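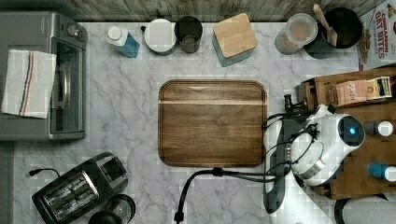
Benítez Appliance Repair Club — Workshop Questions Desk

Club > Advice > Questions we keep getting > Robots and chores

Repairs Opening hours Parts shelf Advice Join Contact

Feb 10, 2019
14 comments 38 shares

Can I buy a machine that will tidy my kitchen?

No. You can buy one that hoovers a flat floor, and you can buy a dishwasher, which has been doing one chore well for decades. A machine that walks or rolls in, sees what needs doing and does it is not on sale at any price we'd call sensible.

But I've seen videos of an arm doing it.

So have we. Ask whether the film has been speeded up, how many goes it took, and who put the things out beforehand. Pascual Toledo wrote to three sellers last July with those questions and had one reply, a brochure.

What is so hard about a worktop?

Everything on it is a different shape. On an ordinary marble top you might have a toaster oven with a striped towel over it, a clear tub with a round lid, a crock with a spatula sticking out and a cereal box. You would pick each of those up differently and never think about it. The towel is the worst of them. Cloth has no fixed shape, and a program that knows where a towel was a minute ago knows very little about where it is now.

Then there are the cables. A toaster with its cord lying on the marble is two objects to you and a nasty puzzle to a gripper.

Isn't a chopping board easy, at least?

Easier. It is flat, stiff and stays where you leave it. We would still like to see one lifted, washed, dried and put away 8 times running before anybody claims the job is done.

What about the Flatetti arm? The leaflet says "kitchen ready".

We had one on loan for four weekends. It moved a canister from one end of the bench to the other quite nicely. Turn the canister on its side and it stopped and waited for help. Cristóbal Painemal, who did most of the testing, put it down as "a very slow guest".

And the Vundska?

Not tried. The asking price is 3000 before fitting, and they wouldn't lend us one. Make of that what you like.

Are small workshops any further on?

Yes, where the job is the same part in the same place all day. Hasta, the bracket maker, has an arm that loads a press and it earns its keep. Their packing bench is still done by people, and the manager told us he has no plans to change that.

Would it be safe near a toaster or a hob?

Ask the seller in writing what it does when it loses sight of something hot. If the answer is "it won't", keep your money. We won't help fit one over a hob.

So when?

We don't give dates — we have been given too many. If you have seen a machine clear a worktop it had not met before, at normal speed, with no one steering it, bring it to a Tuesday session and we'll put the kettle on and watch.

Back to Advice Next: Is my kettle worth mending?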